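Applied Automation, Unit 4: Comparing Grippers
Notes by Themis Stamatopoulos
Wednesday group

Read before the lab. Bring the datasheet for the Zovico parallel-jaw gripper and the one for the Clorkilau suction head.

Datasheets report grip force and stroke. Neither tells you if a gripper will cope with fruit and hardware on the same table. The Zovico sheet claims 3000 cycles without a fault, and I would like to know what it was holding. My guess is a steel cube.

Start with the easy objects. A tangerine is round and nearly symmetric, so the approach angle hardly matters. A success here is weak evidence, and I will mark down any report that leans on it.

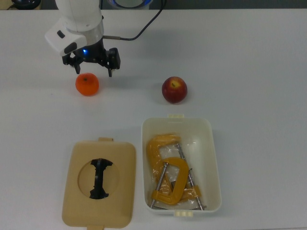
Figure 1. Open jaws over the tangerine. Apple to the right; clamps and plastic bag in the bin.

The clamps are a harder test. Threaded rods stick out at odd angles, and clear plastic is trouble for most depth cameras. Log every attempt, including the ones you would rather forget. Last September a group handed in a success rate of 60 percent after dropping all the trials where the arm stopped early. Melina Fragkou found the missing rows in the controller log.

Container walls matter too. Two fingers need room on both sides of the object, and an apple near the end of a bin leaves little. Suction avoids this, but try it on a threaded rod before you recommend it to anyone. 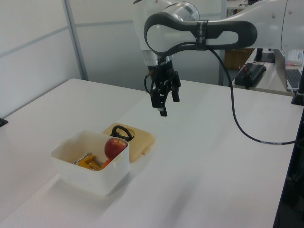
Figure 2. Side view. Apple in the bin beside a clamp-like tool, lid behind.

For your report: state what counts as a grasp before you run anything. Give failures by object, with no overall average. Deligiannis, chapter 2, has a table layout you can copy; skip his ranking of grippers, which rests on one arm and one camera.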